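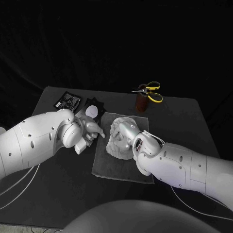

Joining in small-sided games as coach: does it distort the session?

I coach an adult side at Clindale, second tier of the county league, squad of 18 but often fewer at training. When numbers are odd I put my boots on and make up the teams. I played at a decent level, 200 games or so if you include cup ties, and I can still pass a ball. My assistant thinks I should stand on the touchline and use a floating player instead. His argument is that I miss things when I'm playing and that the lads give me too much room. We have 2 sessions a week, both at 7.30 pm, on half of a 3G pitch. Is there any accepted view on this, or is it a matter of taste? I'm mainly asking about possession games and the match at the end, not the warm-up.

kvam_left_half

It depends on what the exercise is for. I would separate the two cases you mention.

Possession games. Playing as the neutral is workable. You are always with the team in possession, nobody has to tackle you, and you control the tempo by how many touches you take. Limit yourself to two. If you take more, the players start using you as an outlet every time they are pressed and the numbers advantage does the work for them. Stay on the outside of the grid if you can. From the middle you will only see what is in front of you.

The match at the end. I would stay out of it. This is the only part of the session where you can check whether the topic has carried over, and you can't judge the distance between your back line and midfield while standing in one of them. At Fastetby we had a player-coach for a season and his notes on the final game were almost entirely about his own side of the pitch. With an odd number, play 7 v 6 and give the smaller team a goal start, or rotate one player out every four minutes. The player who is out can retrieve balls and keep the score.

On the players giving you room: that is common and it doesn't go away by asking them to stop. A one-touch restriction on you fixes most of it.

One practical point. Check your league's insurance wording. Some policies cover registered players and name coaches separately, and the coach's cover may not include taking part.

Wuvitz

Just play. Our gaffer is well past it and plays every session, and everyone tries harder when he's on the pitch. He does go in late though.

old_pivot

Mostly agree with the first reply, with one exception. If you are introducing a new pressing trigger, it can help to play in the match for the first few minutes, as the deepest midfielder on the team being pressed. You can then play the pass that sets off the press, at the moment you want it, instead of waiting for it to occur. Step out afterwards and swap in whoever has been resting.

I would also let your assistant run the session on the nights you play. Only one person should be stopping the game. If both of you do it, one from inside and one from outside, the players get two sets of instructions and follow neither.

As for space, a 3G half is plenty for 8 v 8. Bring the touchlines in a few metres if you drop to 6 v 6, otherwise it becomes a running exercise.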